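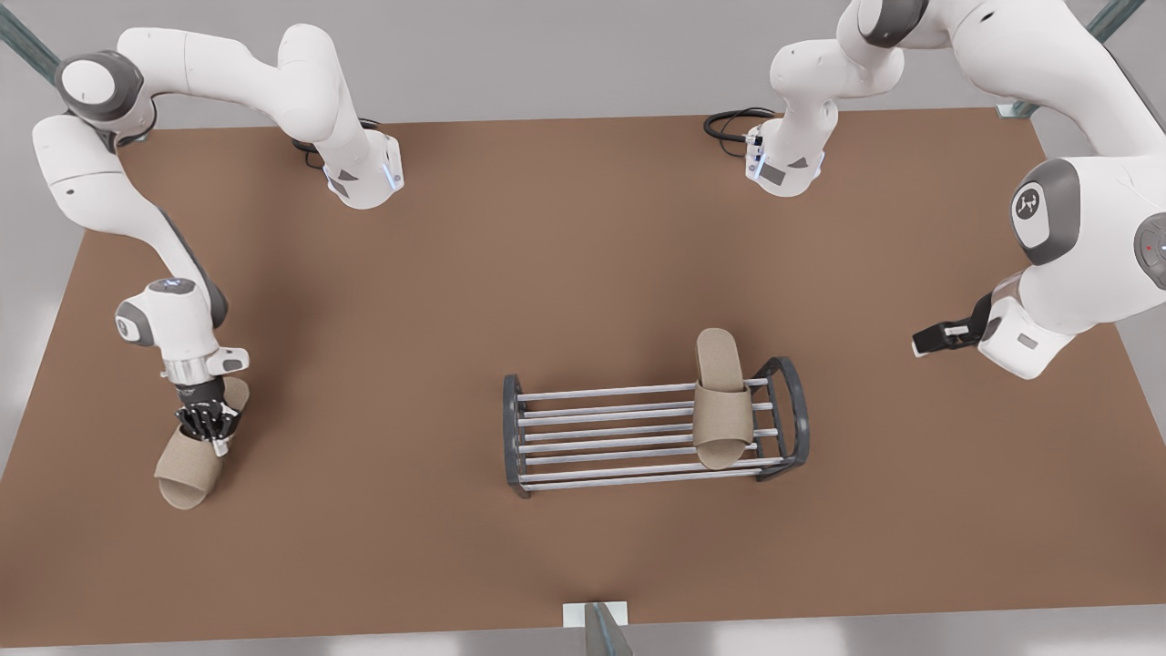
Write Longer Death Notices

29 December 2019

I read the death notices before anything else in the paper, and I love the long ones! Two lines with a name and a church tell me where to park. Give me 14 lines and I meet somebody.

In November our paper in Salier ran one for a woman who had kept bees out at Nindon and entered the same honey cake in the fair 13 years running. It never won. Her children put that in, and they put the recipe in too – butter, no oil. I never knew her and I've made that cake twice.

I know papers charge by the line, and a grieving family has plenty of other bills. So let the paper in Salier do what the one in Wada does and give every family the first 100 words free. That's room for the bowling team, the bad singing, the dog.

And please, write some of it yourself now, while you can still pick the good stories. Mine is up to 16 lines already and I haven't even gotten to the summer in Pleltis.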